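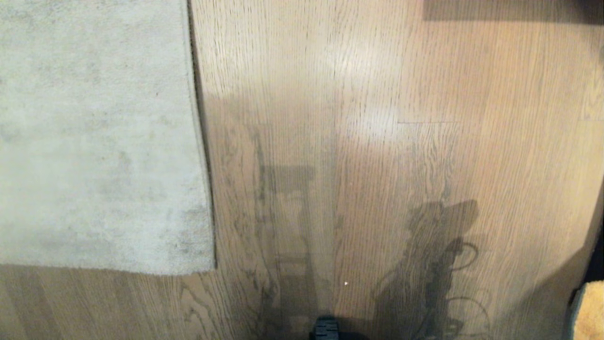 Was muss man können, um beim offenen Nachmittag selbst einen Roboter zu fahren? Nur eine Tastatur bedienen. Die Einweisung dauert kürzer als das Teetrinken davor, und den Not-Halt hat immer jemand aus dem Team in der Hand.

Im Dezember waren wir zu Gast bei Nitgate, und ich bin immer noch ganz begeistert! Angekündigt war eine Vorführung, geworden ist daraus ein halber Tag zum Mitmachen, Zuschauen und Löcher-in-den-Bauch-Fragen. Wer unseren Newsletter schon länger liest, weiß, dass wir solche Besuche sonst eher in Werkhallen machen, mit Sicherheitsschuhen und gelben Linien am Boden. Diesmal ging es ums Wohnen: Holzboden, Teppich, Möbel, und mittendrin ein Roboter, der sich dort zurechtfinden soll.

Geführt hat uns Aleksandra Marciniak. Sie leitet bei Nitgate das Projekt Gistira, das seit zwei Jahren läuft, und sie kann wunderbar erklären, ohne einen mit Abkürzungen zu erschlagen. Ihr Lieblingsthema sind Böden. Klingt trocken, war aber für viele von uns der spannendste Teil. Glänzende Eichendielen zum Beispiel: Wo das Deckenlicht sich spiegelt, wird das Holz im Kamerabild fast weiß und die Maserung verschwindet. Für uns Menschen ist das ein Lichtfleck und fertig. Ein Programm muss erst lernen, dass man da einfach drüberfahren kann.

Genauso die Schatten. Der Roboter wirft seinen eigenen vor sich auf die Dielen, den Mast als langen Streifen und daneben den Rest des Körpers, und rechts davon Bögen, die nach Kabeln aussehen. »Eine frühe Version ist vor sich selbst stehen geblieben«, erzählte Frau Marciniak, und da musste der ganze Raum lachen. Heute werden Bilder mit Eigenschatten gezielt ins Training aufgenommen. Im laufenden Durchgang sind es 514 Fahrten, davon 289 mit Teppich.

Der Teppich ist nämlich die nächste Hürde (im Wortsinn). Hellgrauer, kurzer Flor, gerade Kante, und an der Kante entlang ein schmaler dunkler Schattenstrich. Ist das eine Stufe? Eine Fuge? Ein Kabel? Die Entscheidung soll fallen, bevor die Räder dort ankommen. Wir haben zugesehen, wie das Team die Aufnahmen am Bildschirm durchgeht und solche Stellen markiert, und ich hätte nie gedacht, wie lange man über eine Teppichkante diskutieren kann. Sogar winzige weiße Punkte auf dem Holz werden besprochen: Fussel, Krümel oder doch etwas, das man umfahren sollte?

Nach der Pause durften wir selbst ran. Immer vier Leute gingen zusammen an den Steuerplatz, eine Person fuhr, die anderen schauten auf das Kamerabild und riefen Ratschläge dazwischen, gern auch gleichzeitig. Gesteuert wird allein nach dem Bild vom Kopf des Roboters, man dreht ihm also den Rücken zu. Das ist anfangs ganz schön ungewohnt! Ich bin viel zu vorsichtig gefahren und habe für die Strecke am Teppich vorbei ewig gebraucht. Mein Nachbar war flotter unterwegs und hat dafür zweimal den Not-Halt kennengelernt.

Zum Schluss gab es noch eine Fragerunde, in der auch die Firma Kaczorowski zu Wort kam, die für Gistira die Fahrwerke liefert. Gefragt wurde viel nach Lautstärke und Akkulaufzeit, außerdem nach dem Datenschutz, wenn so ein Gerät einmal durch echte Wohnungen fährt. Die Antwort darauf fiel angenehm offen aus: Daran wird gearbeitet, und vieles ist noch nicht entschieden.

Der nächste offene Nachmittag ist in Arnton geplant, Beginn um 14 Uhr. Den Termin geben wir in der kommenden Ausgabe bekannt. Wer mitfahren möchte, kann sich jetzt schon formlos bei der Redaktion melden. Bitte dazuschreiben, ob ihr selbst steuern wollt, die Plätze am Steuerplatz sind begrenzt.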